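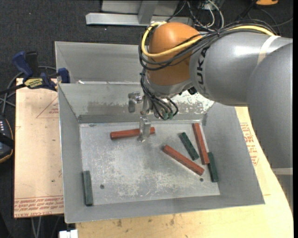

The Case for Keeping Dull Cultures

I have spent a good part of my working life looking after bacteria that do nothing remarkable, and I would like to say a few words in their favor. I know how that sounds. When people ask what I do and I tell them I help keep a culture collection, they lean in a little, hoping for plague or for something that eats plastic. What I have to offer them, mostly, is a pale smear from the bottom of Grorngate pond.

Our collection at Flitar holds 2558 strains. A few are famous in the small way that a bacterium can be famous, which means that people write to us from other countries asking for a tube. The rest sit in the cold and wait. Of the strains that came out of the Moen lake survey, 389 have never been requested by anyone outside our own building. Every budget season somebody kind and sensible looks at that number and asks whether we really need to go on feeding, freezing and checking them, now that we can read a genome and put the whole thing on a disk.

It's a fair question, and I don't want to be a crank about it. Sequencing is wonderful. I remember when naming a plain pinkish rod took weeks of sugar tests and a lot of squinting, and you could still end up with the wrong genus (I did, twice, and one of them got as far as a printed label). Now you send off a bit of DNA and the answer comes back before you've washed the glassware. I would not go back to the old way for anything.

But a sequence is a description of a creature, and there are still a great many genes in it that we label "hypothetical protein," a polite way of shrugging. You can't ask a file whether it will grow at 30 degrees, or whether it minds salt, or what it does when you put it next to its neighbor from the same spoonful of mud. For that you need the living thing, and if you let it go you may not find it again. We went back to the Kukgate marsh one June to look for a slow yellow organism that had been lost in a freezer failure. We took sediment from the same bank, used the same thin medium and waited the same 7 weeks. We got plenty of other things. We did not get that one, and all that is left of it is a paragraph in a notebook and a rather poor drawing.

There is also the matter of what we call interesting, and here I admit I get a bit warm. A strain is interesting when it fits a question somebody already has. The questions change – they change a good deal faster than the freezer inventory does – and a lake bacterium that seemed to be every other lake bacterium may turn out to carry an odd pigment, or to make do with hardly any iron, once a student comes along who cares about pigments or iron. Our students should be allowed to wander the back shelves. I'd like every one of them to be handed a strain with no paper attached to it and told to spend a month finding out how it lives.

I would throw some things out, since you ask. True duplicates can go, and so can tubes with no record of where they came from. A culture without a place and a month written beside it has lost half of what it knew. And I'd gladly give up some shelf space if a second collection would hold a backup set, so that one bad compressor couldn't finish off a whole marsh.

The pond strain from Grorngate, by the way, is due for its viability check this month. It is a slow starter and always has been, and I usually give it an extra couple of days before I begin to worry.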